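Air Transport Economics, Unit 5
Handout: Reading a maintenance hub announcement
September 11, 2018

Bring this sheet to the seminar. It covers the Leclerc case only. The leasing material comes in the next unit.

Why airlines send aircraft abroad for heavy checks

The usual story runs like this. A country has no hangar fit for heavy maintenance, its airlines fly their jets somewhere else for the big checks, money leaves, and so a hangar should be built at home. You will find some form of it in nearly every press release on your reading list. Treat it with suspicion. The money that leaves is real, but a large share of any heavy check is parts, and the parts come from the same foreign suppliers wherever the aircraft is parked. What a local shop keeps is mostly labor, hangar rent and some overhead. When a speaker quotes the whole bill as a national loss, ask how much of it would have stayed.

Ask also who holds the approvals. A hangar is a building. To release an aircraft to service it needs an approved organization, licensed staff for that type, tooling, and an authority whose signature the lessor will accept. Lessors are fussy, and many lease contracts name the approvals the shop must hold. An airline can't switch to the home hangar just because a minister would like it to.

The Leclerc proposal

Hultia wants to open a two-bay hangar at Leclerc for narrowbody work. The plan assumes 18 heavy checks in the first year, with each aircraft in the bay for 12 days. Multiply it out and you get 216 bay-days. Two bays give you far more than that over a year, so on paper capacity is no problem at all. Demand is the problem. The home carrier, Votitmont, has 5 aircraft of the right type, and they do not all come due in the same year. The other checks are to come from "regional customers," and the plan names none. Every plan of this kind has regional customers in it.

Staffing is the second weak spot. Hultia promises 288 jobs. The plan doesn't say how many are licensed engineers and how many are cleaners, guards and office staff. Training a licensed engineer takes years, and Himlow, the nearest established shop, already hires from the same small pool. If Hultia pays more, the labor saving that justifies the project shrinks. If it doesn't, the people stay at Himlow.

The August revision to the plan changed the opening date and left the traffic forecast alone. Make of that what you like.

For the seminar

Work out how many checks Votitmont could supply in a year if each aircraft needs one every two years. Write down how many outside customers Hultia must then find. Then redo the sum with turnaround time doubled, which is common enough in a new shop waiting on parts.

Read the financing annex and find out who pays if the bays stand idle. Look for the word "guarantee."

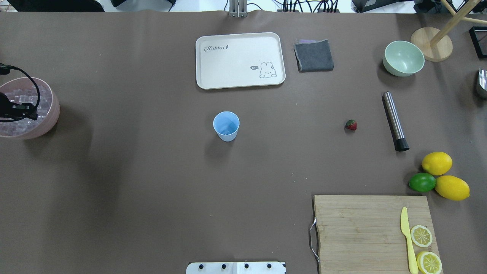
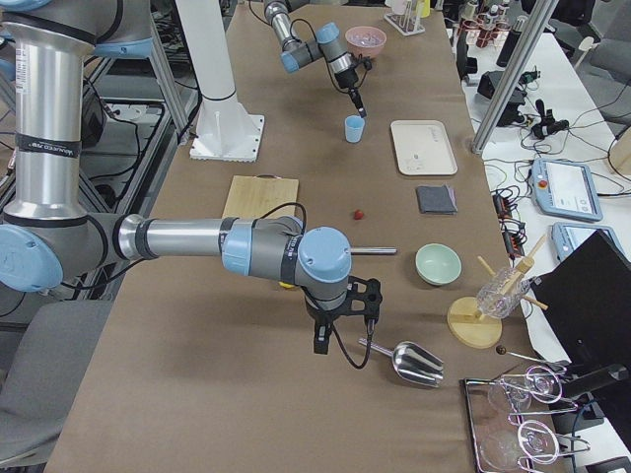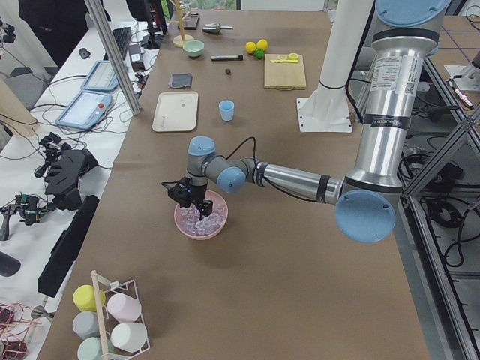
Comment left on the course page, unsigned: I think the handout is too hard on Leclerc. Votitmont pays for a ferry flight each way every time it uses a foreign shop, and the aircraft earns nothing while it's gone. Put that in the sum and the hangar looks less silly, even with half the checks. I do agree about the regional customers. I went through the annex twice and couldn't find a single letter of intent.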